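FOR IMMEDIATE RELEASE

Bernwood Home Aides: Show Us the Hours Before You Promise Them

Staff group asks Forus to publish full results of its laundry and tidying trial

BERNWOOD, October. The Bernwood Home Aides Association today asked home services company Forus to release the complete results of its Ruvano automation trial before the program grows any further. The association represents 729 aides who clean, do laundry and make beds in private homes.

Forus says Ruvano will one day pick up clothes, sort them and put them away, leaving aides "free for the people part of the job." The association would like to know when that day is, and what the job pays once it comes.

For now the work is done by hand. Aides in the trial carry a gripper with a camera module through the bedrooms on their route and use it to pick up what they would otherwise pick up with their fingers. The recordings go to Forus, which uses them to train the Ruvano software. By the company's own count, aides turned in 3782 recordings over the first 4 months.

"I can fold a pair of socks without thinking about it," said Halima Ogbonna, an aide and the association's chair. "With the gripper I think about it a lot. Maybe that gets better. The company keeps telling us it's saving us time, and I'd like to see whose time they measured."

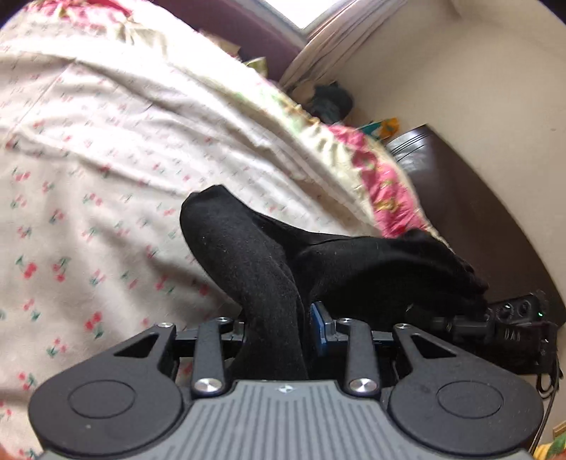
Black socks held in a hand-held gripper in front of a bed.

Aides who took part told the association that a bedroom takes roughly 7 minutes longer with the gripper than without it. Forus has not disputed the figure, but has not added the minutes to the schedule either. Visits are still booked at the old length, so the extra time comes out of breaks or out of the drive to the next home.

The association has no quarrel with tools. Members asked for lighter vacuums for years and were glad to get them. Several also say a machine that could lift wet bedding would spare a lot of backs. Socks were never what hurt anyone.

"They started with the easy thing and called it relief," said Getachew Kumsa, who trains new aides. "If you had asked the aides, laundry baskets and mattress corners would have been first on the list. We weren't asked."

A company summary handed out at a staff meeting called the trial "a success at every site." It did not say what was being measured, how many pickups failed or how many aides dropped out.

The association is asking Forus to:

Publish the trial results, including failed pickups and time per room.
Book longer visits for any aide using the gripper.
Pay aides for recordings on top of their hourly rate.
Get written consent from clients before anyone records in a bedroom.
Put in writing what happens to aide hours if Ruvano goes into regular use.

Yen-ting Shek, who handles scheduling questions for the association, said members will keep taking part while talks go on, but will not sign up for a second round on the present terms.

Media contact: Ka-ming Tam, Bernwood Home Aides Association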